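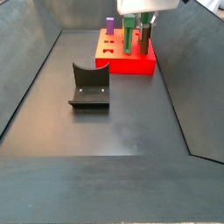 Fig. 1. Gray box with sloping side walls, seen from above.

Week 6: Why Basalt Makes Columns
Geology for Everyone, Retby Evening Classes
Tutor: Elsie McPhee

Last week we left the lava flow at Triltdale sitting in its valley, crusted over on top and still glowing inside. Now for my favorite part of the whole course: what it does as it cools!

Rock shrinks when it loses heat. The top of the flow can sag a little, but sideways there is nowhere to go, so the rock gets stretched until it cracks. Mud in a dried-up pond does much the same thing (have a look at one if we get a dry spell, it's a lovely sight).

The first cracks are messy and often meet at right angles. As they work deeper into the flow they shift, bit by bit, toward meeting at 120 degrees, and three cracks meeting that way give you six-sided shapes.
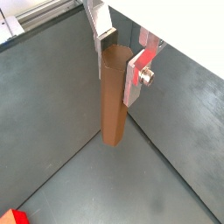 Real columns are rarely perfect, though. You will find plenty with five sides or seven, and a few with four. Count for yourselves on the October trip sheets, where Sundaram Quarry has a face with 26 columns drawn in. I still get excited every time I look at it.

Column width depends on cooling speed. Slow cooling gives fat columns, fast cooling gives thin ones. Water getting down into the cracks speeds things up a lot.

Words to know
Joint: a crack with no sliding along it
Colonnade: the neat, regular lower part of a flow
Entablature: the jumbled part above, with thin, curving columns

For next week
Read chapter 12 and sketch one column from the Plidach sheet, with the faint bands across its sides. Each band marks one short step of the crack, and we'll start there.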